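29 août 2021 - banc Skulura, deux bras

Slavica Gashi a fusionné sa branche du planificateur ce matin et je suis ravi du résultat ! Peturar gère maintenant les deux bras dans une seule file, avec un contrôle de collision à chaque pas. Côté perception, je garde 2 vues fixes et 2 vues poignet. 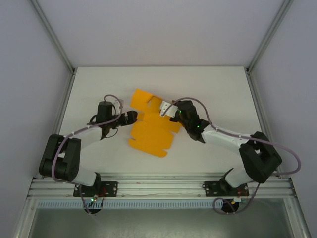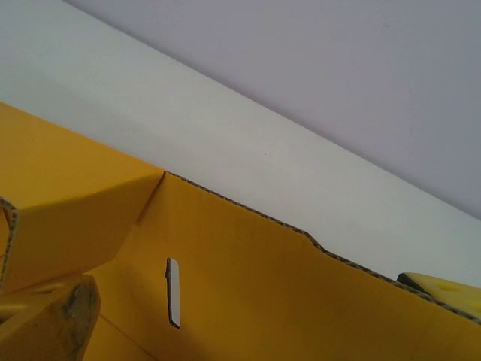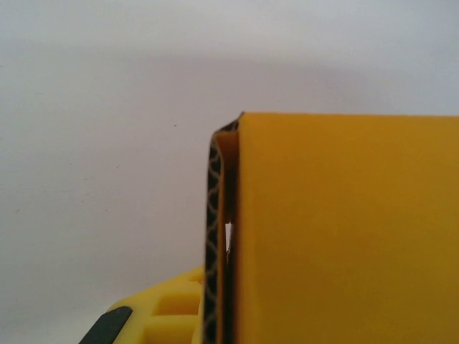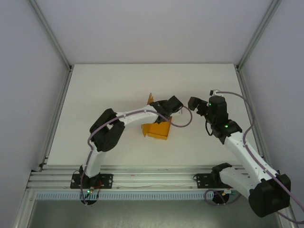
*Banc Skulura, vues fixes (première et dernière) et vues poignet (les deux du milieu).*

À faire : passer le filtre de 10 à 11 trames, revoir le seuil jaune/orange - la tranche ondulée du carton est un super repère de bord, à exploiter dans Flestidon.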